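Jarkside busca dos personas para comparar pinzas y controladores en simulación
Publicado el 19 de agosto de 2019
14 veces compartido · 3 comentarios

El puesto es de media jornada, 32 horas al mes, hasta diciembre. Se trabaja con el simulador Tiser y un brazo de mesa con pinza de dos dedos.

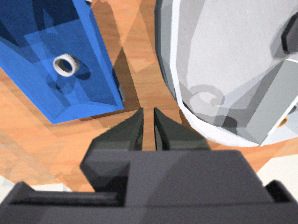
Cada persona tendrá asignadas 50 pruebas por semana, con dos controladores distintos. Hay que anotar los fallos de agarre y revisar los registros con Arsalan Naqvi, responsable del banco.

Pedimos Python básico y soltura leyendo registros. Se valora haber calibrado cámaras.
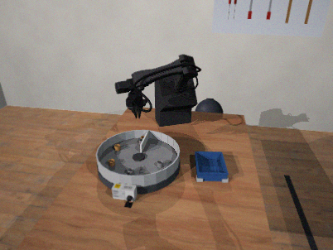

El trabajo es a distancia, salvo 3 reuniones en la oficina de Skikesum. La retribución total es de 2.135 euros brutos por persona.

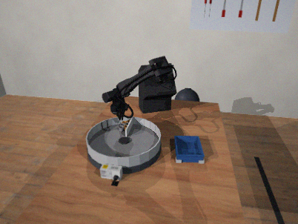

¿Hace falta tener un brazo propio?
Basta con un ordenador con tarjeta gráfica dedicada. La licencia la ponemos nosotros.

Para presentarse, envíe el currículum y un párrafo sobre algún ensayo que haya hecho, a la atención de Usman Talpur.

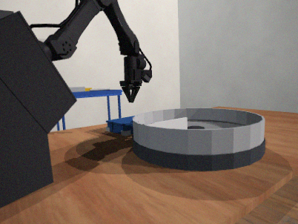

El brazo con la pinza apuntando hacia abajo, en el aire, por encima y algo a la izquierda de la cubeta redonda, en simulación.

Compartir (14) · Comentarios (3)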